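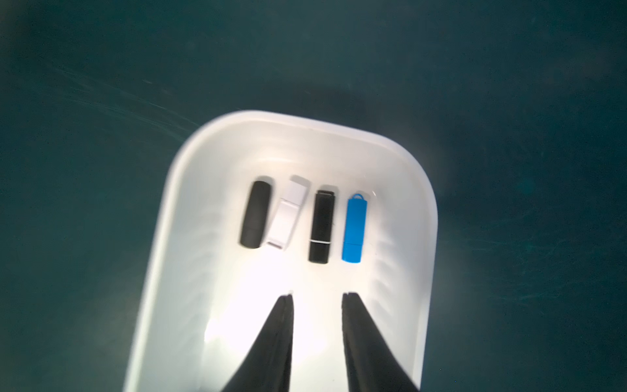 Four of the flash drives from the Kondholm lost-and-found, in their white tray at the front desk.

Lost a flash drive? Come and look in the tray

If you've ever copied your vacation photos onto one of those little sticks and then had no idea where you put it, this one's for you. The Kondholm library has been hanging on to the USB drives people leave behind in the computer room, and from now until the end of the month you can come in and claim yours.

I stopped by on January 10, 2019 to see how it was going, mostly because I've been missing a drive of my own since October (blue, full of soup recipes and my tax stuff). And there was a blue one in the tray! It had a little loop on the end, though, and mine doesn't, so I had to hand it back. I was pretty disappointed, I'll admit.

Stefaniia Moroz runs the front desk and she's the one who decided the drawer had gotten out of hand. She told me they took in 347 lost items over the past year, counting gloves, umbrellas, reading glasses and one very nice thermos, and the drives are the ones people hardly ever ask about. "They'll call three times over a scarf," she said. "With these I think they just figure it's gone."

She only sets out a few at a time, so don't panic if yours isn't in the first batch. When I was there it was a rounded black one, a white one with a cap, a shiny black one with a thin white band and the blue one. The rest stay in the back office and she'll happily go look if you can tell her the color and the shape. You'll also need to name one thing that's saved on it - a folder, a school paper, anything like that. Staff check it on an old laptop that isn't hooked up to the library network, and they don't go poking around past what you've told them.

Atif Bugti got his back while I was standing there. It had the whole slide show from his parents' anniversary party on it, 340 pictures, and he'd been telling his sister for months that she was the one who lost it. He says he'll be calling her. I would've liked to listen in on that!

Anything left at the end of the month gets wiped and goes to the evening computer class, where Misaki Ogura says they can always use more. Her students save their work on them and take it home between sessions, and she'd be glad to have any size, even the old small ones.

The desk is open from 10 to 6 and you don't need a library card to pick something up. If you can't get there in person, you can send somebody for you with a note, but they'll still have to answer the question about what's on it. And please, put your name on the next one - Stefaniia has a roll of tiny labels at the desk and she's giving them away.

Kondholm Neighborhood News | Contact the newsroom | © 2019 | Back to top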